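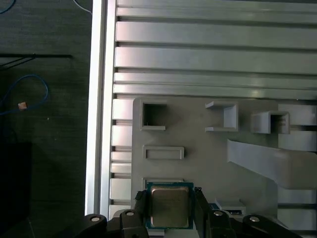
Processor held over a light gray 3D-printed fixture plate

Home / Teaching Equipment / Lecture Capture / Kivach Lectern Unit

Kivach Lectern Unit

The Kivach is a lectern with built-in recording and playback controls for university lecture halls and seminar rooms. It is made by Rinberg and sold to colleges, universities and teacher training institutes.

The instructor starts a recording with one button on the top panel. A small light stays on while the session is being saved. Files go to the unit's own drive first and are copied to the campus server overnight, so a network outage during class does not stop the recording.

The unit stores up to 1,000 hours of audio and slides. Older sessions are deleted only after the server copy has been confirmed.

Models

Kivach S — for seminar rooms with up to 18 seats. One microphone, fixed height.
Kivach L — for lecture halls with 100 seats or more. Two microphones, adjustable height, output to the hall speakers.

For rooms between these sizes, send us a floor plan and we will recommend a model.

Course systems

Both models work with the Zetonis course platform. Recordings appear on the course page under the name of the class, and the instructor can hide or trim them before students see them. Schools on other platforms can export standard video files by hand.

In the box

Lectern unit
Power cable
Network cable
Gooseneck microphone (two with the L)
Printed quick guide
Key for the rear door

Warranty and service

The warranty is 5 years on the cabinet and electronics. Microphones are covered for two years. Repairs are handled by the Liepiņa service center — please include the serial number from the inside of the rear door.

Ordering

Departments can order directly or through their purchasing office. Quotes are free. Delivery in February is slower than usual due to our yearly stock count.

Contact for education sales: Flor Yupanqui

Page updated 16 June 2019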